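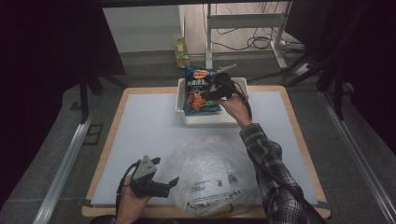

Setting Up and Maintaining the Hand-Held Gripper Station

Jotbridge Station Guide, Part 3
Revised July 7, 2022
Prepared by Liên Cao and Valentin Auer

Scope

This page covers the daily setup, routine care and minor repair of the tabletop station used with the paired hand-held grippers. It applies to the left and right units and to their cables. Work on the motors or the sensor boards inside the housings is reserved for the Pluden workshop and is not described on this page.

Before you start

You will need a lint-free cloth, isopropyl alcohol, a 2.5 mm hex key, a soft brush, two spare finger pads and the station log. Operators who have not completed the Dewan safety briefing may assist but may not power the station.

Step 1. Inspect the table

Wipe the board with a dry cloth, then with a lightly dampened one. Do not use alcohol on the wooden border, as it lifts the finish. Press down on each corner in turn. If the board rocks, shim it before going further. The tray should lie flat at the far side of the table, where the operator can reach over its rim with either gripper at a comfortable angle. A tray that has warped should be replaced and the change recorded.

Step 2. Check the grippers with the power off

Open and close each gripper by hand ten times. The movement should be even from end to end. A gritty feeling near the closed position usually means crumbs or packaging dust in the slide – brush it out with the jaws fully open, and do not blow into the mechanism.

Look at the fingers from the side. They should meet along their full length. If they touch at the tips and leave a gap at the base, loosen the two finger screws a quarter turn, close the jaws on a strip of card, and retighten. Replace any pad with a cut deeper than its surface texture.

Step 3. Route the cables

Each cable runs back from the gripper toward the operator. Leave enough slack for the arm to extend fully across the table, and secure the cable loosely along the forearm if it tends to drag over the board. It must never pass between the jaws or under the tray.

Keep floor cables outside the operator's standing area. Power strips stay on the far side of the table and should not be moved once the station is running. Cables that have become tangled should be separated with the power off; pulling on one to find its other end has damaged connectors at this site before.

Step 4. Power on and zero the jaws

Connect the left gripper first and wait for its status line to read READY on the station computer. Connect the right gripper and wait again. Close both sets of jaws completely and select Zero. The displayed reading must stay within 4 counts of zero for one minute. Next, open both fully. The expected reading is 1000. A reading below that figure indicates that the slide is obstructed or the finger screws are seated too far in.

Step 5. Run the grasp check

Use one soft package and one rigid object. Bags of chips serve well as the soft package: the film slips readily if a pad is worn, and the contents show at once if the operator is squeezing too hard. Stand the bag in the tray, take it by an upper corner, and lift it clear of the rim. Hold, lower and release. Repeat with the other hand.

Thin clear plastic bags are the most difficult items in the set and should be left until both grippers have passed. They tend to cling to the fingers on release. If this happens with every attempt, clean the pads with alcohol and allow them to dry.

Step 6. Record the result

Enter the zero reading, the open reading and the operator's initials in the log. Chiến Lương reviews the entries and arranges replacement parts through Maltatent.

Maintenance intervals

Every 100 cycles: brush the slide and wipe the pads.
Every 400 cycles: check the finger screws, inspect the full length of each cable, and repeat the zero procedure.
Every 1000 cycles: replace the pads on both grippers, even if only one pair shows wear.

Common faults

Reading drifts after zeroing. Confirm that the connector is fully seated. If the drift continues, exchange the left and right cables. A fault that moves with the cable calls for a new cable; one that stays with the gripper goes to the workshop.

Jaws close unevenly. Repeat the card adjustment in Step 2. Do not bend the fingers.

Gripper disconnects when the arm is extended. The cable is too short for the route or is caught at the table edge. Re-route it and test at full reach.

Questions about this procedure may be directed to Yến Âu, extension 116.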